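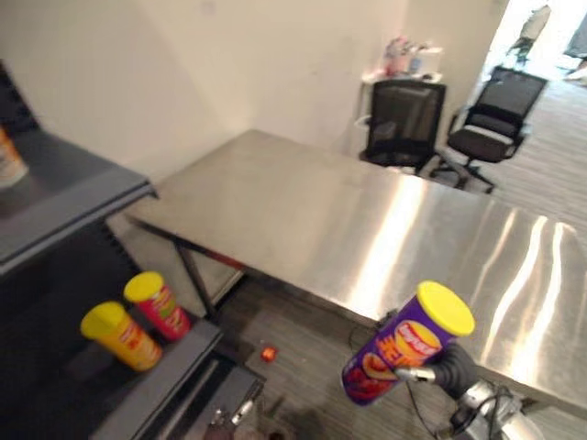
Huravura Wedding Photography Club

May 26, 2023

Let's talk about family formals, because three of you have written to me this month asking how on earth to get through them without losing your voice or your mind. I've had plenty of opinions on this for years, so pour yourself something cold and settle in.

Family formals are the group pictures. Grandma in the middle, cousins on the ends, somebody's toddler lying face down in the grass. They aren't the pictures that get the most hearts online, and I used to rush through them so I could run off into a field with the couple and chase the light. Then I started paying attention to what people ordered prints of. It was Grandma. It was the brothers with their mom. A couple I photographed at the Skolard last December ordered one big print for the wall, and it was the plain old group shot on the staircase, all of them squinting a little!

So I slowed down, and I started planning for them properly.

The first thing I do now is ask for a list. I send a short form to the couple six weeks out, and I ask for first names and how each person is related. First names matter so much. If I can call out "I need Aunt So-and-so next" instead of "the lady in the green dress," people move twice as fast and they smile at me when they get there. I also ask if there's anybody who shouldn't stand next to anybody else. Divorces, feuds, the cousin thing from the lake house – I don't need the story, I just need to know where to put people.

Then I trim. Couples will send me a list of 25 groupings if I let them, and I don't blame them, it's hard to know what you'll want later. But each grouping takes me three minutes by the time everyone has found their spot and put down their drink. Do that math and you've eaten the whole cocktail hour. I tell my couples to pick the ones they would frame, and I put the rest down as "grab during the reception if it happens." Most of those do happen, on the dance floor, and they're usually more fun anyway.

Order is the next piece. I start big and shrink. Everybody from one side all together, then I peel off the aunts, uncles and cousins and send them to the bar, then down to siblings, then parents, then grandparents with the couple. The exception is if a grandparent is tired or the heat is bad. Then they go first, in a chair, in the shade, and I don't care what it does to my list. Little kids go early too. You have one window with a flower girl and it is not a large window.

For location, I look for even shade with something boring behind it. I know, I know, everybody wants the view. But the view usually comes with the sun right in people's eyes, and a dozen relatives making the same pained face will ruin a mountain for you pretty quickly. The north side of a building is my best friend. At the Bistemeck gardens I've given up on the fountain completely and I use the long hedge by the parking lot. You would never know from the pictures that there's a row of minivans right behind me.

A few of you asked about settings, so, quickly. I stay at f/5.6 for two rows and go up to f/8 if there are three. I've seen too many lovely group pictures with a soft back row, and I've taken a few myself in my early days when I was in love with shooting everything wide open. I keep the shutter at 1/250 or faster because somebody is always moving. I let the ISO go where it needs to go. Nobody's mother has ever emailed me about grain.

I take at least four frames of every group, and more if there are children. Blinks are sneaky. I count out loud, and I take one before I get to three and one right after, when everyone thinks we're done and their shoulders drop. That last one is so often the keeper.

About helpers. If you can get one bossy, cheerful person from each side of the family, your life will be so much easier. I ask the couple for this on the same form. They should know faces, they should be loud, and they should not be in every picture themselves. I give them a printed copy of the list and let them round up the next group while I'm shooting the current one. I've tried doing it off my phone and I always end up with sunscreen on the screen and my place lost, so paper it is.

And please, feed your couple. If formals are running long I ask the caterer to bring a little plate over between groupings. Ten minutes and a couple of crab cakes can turn the whole mood around, mine included.

One thing I'm still working on is phones. There's always an uncle shooting over my shoulder and half the group looks at him instead of me. What I do lately is give him his turn first. I say, "Okay, phones up, everybody get yours," I wait a few seconds, and then I ask for all eyes over here. It takes hardly any time and it keeps things friendly. If one of you has a better trick I would love to hear it.

Now for some club news. Our next get-together is at the Cele Street studio, and we'll be practicing exactly this. Everyone takes a turn arranging the rest of us into a pretend family, with steps, chairs and one person playing the grumpy teenager (I've already called dibs). Bring whatever camera you have and one lens. If you've been shooting on a zoom forever, try a 50 for the evening and see how it feels to move your feet.

We're also putting together the money for a second backdrop stand and a set of decent light stands, and the total comes to $850. We have a good chunk of it already from the print sale – thank you to everybody who bought a print, or bought three – and the rest will come out of dues. The old stand will still be there to borrow, wobble and all. Just sandbag it.

The loaner shelf has a spare flash and two batteries on it again, so whoever returned those, bless you. The gray card is still missing. Check your bags, please, including the side pocket you never open.

If you've got a family formals story, good or terrible, send it to me by reply and I'll run a few in the next newsletter. Pictures welcome too, as long as your couple has said yes to sharing them. And if you can only make the first half of studio night, come anyway, we'll do the big groups first and we could use the bodies.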